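Un taller de Jandura enseña a ordenar los cables de casa

La sala grande del local vecinal de Jandura se llenó el 16 de julio para la primera sesión del taller de orden eléctrico doméstico, una actividad gratuita que repasa el uso de regletas, alargadores y cargadores en viviendas pequeñas. Se apuntaron 52 personas, y quienes no consiguieron plaza han pasado a una lista para la próxima convocatoria.

La sesión la dirigió Ona Baranauskienė, electricista con tienda propia en el barrio de Drekska. Durante dos horas habló de enchufes, de potencia y de la costumbre de conectar una regleta a otra. La segunda parte fue práctica. Cada asistente podía llevar los cables de su escritorio o del mueble del televisor y recogerlos allí mismo, con bridas de tela y etiquetas que ponía la organización.

«La mayoría de la gente no sabe qué tiene enchufado detrás del mueble», explicó Baranauskienė al comienzo. «Lo primero es sacarlo todo, ponerlo encima de una mesa y mirar qué se usa y qué lleva años ahí».

Buena parte del tiempo se dedicó a las regletas con interruptor. La electricista recomienda tenerlas a la vista y al alcance de la mano, sobre la mesa o fijadas a un lateral, y desaconseja esconderlas bajo alfombras o detrás de cortinas. También pidió a los asistentes que leyeran la potencia máxima que indica cada fabricante en la parte de atrás y que la compararan con la de sus aparatos. Una estufa o una plancha, dijo, deben ir directamente a la pared.

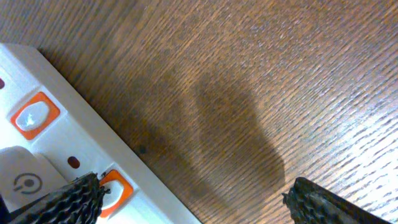
Regleta blanca con interruptores enmarcados en naranja, sobre una mesa de madera.

El taller forma parte del programa Urkix, que desde mayo ofrece en Jandura charlas y talleres sobre mantenimiento del hogar. Antes de este se celebraron uno de grifería y otro de persianas. El programa cuenta con un presupuesto de 2.000 euros para material, según su coordinador, Ruairí Brophy, que prevé agotarlo antes de fin de año.

«Con la grifería vinieron sobre todo personas mayores. Para los cables han venido familias y bastante gente que trabaja desde casa», señaló Brophy. Muchos inscritos contaron en el formulario que habían montado una oficina en el comedor o en el dormitorio y que tenían un único enchufe cerca de la mesa.

Baranauskienė dedicó un apartado a esos casos. Su propuesta es separar los aparatos en dos grupos: los que deben estar siempre conectados, como el router, y los que pueden apagarse al acabar la jornada. Los segundos van juntos a una regleta con interruptor y se desconectan por la noche. Para el primer grupo aconseja un enchufe de pared, siempre que lo haya, y una etiqueta visible en el cable que evite que alguien lo quite por error.

Las etiquetas ocuparon también un rato. La electricista prefiere las de papel plastificado, escritas con rotulador permanente y colocadas a un palmo de la clavija. Varias personas preguntaron por las canaletas adhesivas. Respondió que funcionan bien sobre pared lisa y peor sobre gotelé, y que en muebles de madera barnizada conviene probar antes el adhesivo en una zona que no se vea.

Otra de las dudas repetidas fue cuándo hay que cambiar una regleta. Baranauskienė enumeró varios motivos: carcasa agrietada, clavija que baila, marcas oscuras alrededor de las tomas, olor a quemado o un interruptor que se queda a medio camino. En cualquiera de esos supuestos recomendó retirarla sin intentar repararla y llevarla al punto limpio. Los alargadores enrollables, añadió, deben desenrollarse por completo cuando alimentan aparatos de mucho consumo.

Al final de la tarde se habilitó una caja para dejar cargadores viejos y cables que los asistentes ya no querían. El contenido se llevará al punto limpio de la calle Matsuda, que abre por las mañanas y recoge pequeños aparatos eléctricos sin cita previa. Los cables en buen estado se quedarán en el local, a disposición de quien los necesite.

La organización ha preparado una hoja con las recomendaciones principales, que puede recogerse en la entrada. Incluye una tabla en blanco para anotar los aparatos de cada habitación, su potencia y el enchufe al que están conectados. Brophy pidió a los participantes que la rellenen en casa y la traigan si vuelven a la segunda sesión, centrada en el cuadro eléctrico.

Esa segunda sesión tendrá el mismo horario y se hará en grupos más pequeños, con 3 turnos. Tendrán preferencia las personas que se han quedado en lista de espera. La inscripción se hace en el mostrador del local o por teléfono, y no hace falta llevar herramientas. Los menores pueden asistir acompañados de un adulto.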